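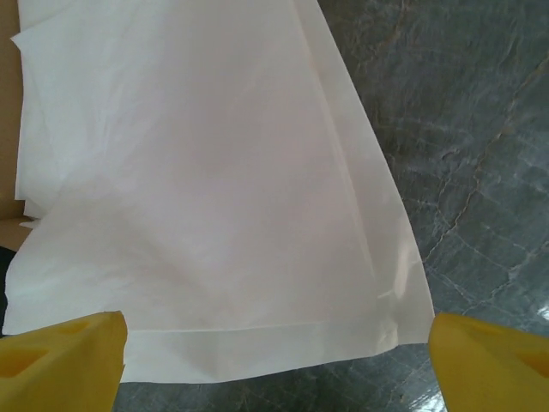 Pressing a rolled hem on lightweight cloth is mostly a matter of controlling moisture and pressure. Thin fabric shifts under the iron, takes a crease in seconds, and keeps that crease through several washes if it is set in the wrong place. The usual cause of a bad hem is a sheet that was folded before its old creases were removed. A long diagonal crease like the one in the white cloth at the top of the page will pull the grain off line when the iron crosses it, and the hem band at the lower edge will then twist. Take out every crease in the body of the cloth before touching the hem.

Home > Guides > Fabric Care > Tools > Contact

Filed under: Pressing and Finishing

What you need

A dry iron with a flat soleplate. Steam vents leave marks on thin cloth, so a model without them is preferred. The Kiltholm travel iron works well for narrow hems.
A spray bottle set to a fine mist.
A press cloth in plain cotton, washed at least once.
A hem gauge or a strip of card marked at 14 mm.
A pressing board with a firm cover. Soft padding lets the hem sink and prints its outline on the right side.

Step 1. Test the heat

Cut a scrap from the same cloth. Start at the lowest setting and press for 6 seconds through the press cloth. If the scrap curls, shines, or stiffens, the setting is too high. If nothing changes, go up one setting and repeat. Write the final setting on a tag and keep it with the cloth. If the fiber content is unknown, stay on the lowest setting for the whole job.

Step 2. Relax the body

Lay the cloth face down. Mist it from arm's length and wait until the damp spots have spread into each other. Lower the iron, hold, lift, and move over by half its width. Do not slide it. Work along the lengthwise grain from the center toward the edges. A crease that survives two passes should be misted again and left under a flat weight until dry.

Step 3. Mark and fold

Place the gauge against the raw edge and fold the edge up to the 14 mm line. Finger-press only. Open the fold, turn the raw edge in to meet the fold line, and close it again. The finished band will be half the marked width. Check it every hand's length with the gauge. Correct any drift now, before heat is applied.

Step 4. Set the hem

Press from the wrong side, through the press cloth, with the tip of the iron pointing along the band. Keep the heel of the iron off the single layer above it. Slip a strip of thin paper under the fold if a ridge shows on the right side. Let each section cool flat before moving the next one onto the board. Lifting it warm stretches the edge.

Step 5. Stitch

Use a fine needle and a short stitch. Sew close to the inner fold and leave long tails at both ends. Press once more after stitching, at the same setting.

Storage

Roll the cloth on a tube with the hem at the outside end. Folding puts the creases back.

Dirceu Trindade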